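1 min read

About Lutero Table Linen

Lutero hires out tablecloths, napkins and runners for weddings, fetes and village halls. We started in August with one van and a unit on the Drustard estate, and we now hold 2173 cloths in plain, striped and checked patterns.
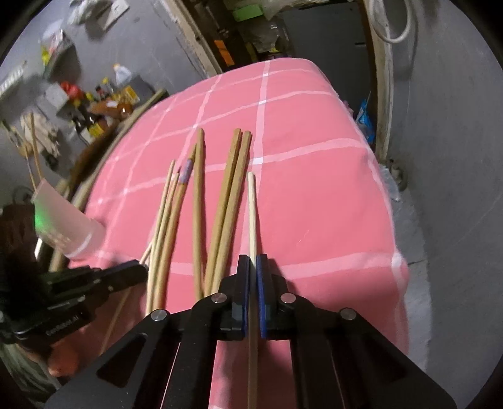
How hire works

Orders go out in bags of 7 and come back unwashed - we do all the laundry ourselves at the Benus Lane site. Pink checks are our most requested pattern.
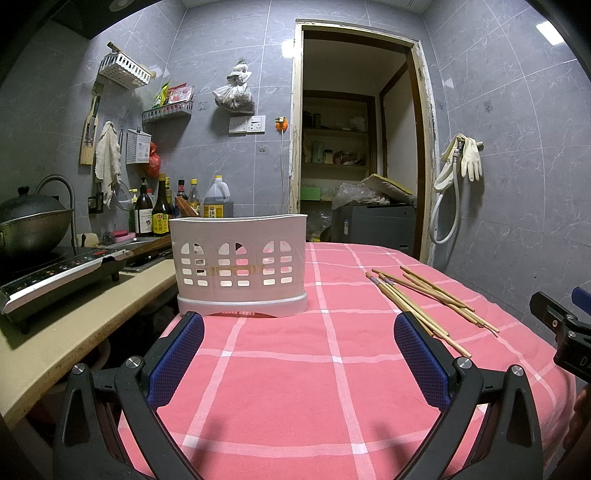

Delivery is free within the town. Further out there is a small charge, and we need two days' notice for anything over 50 cloths.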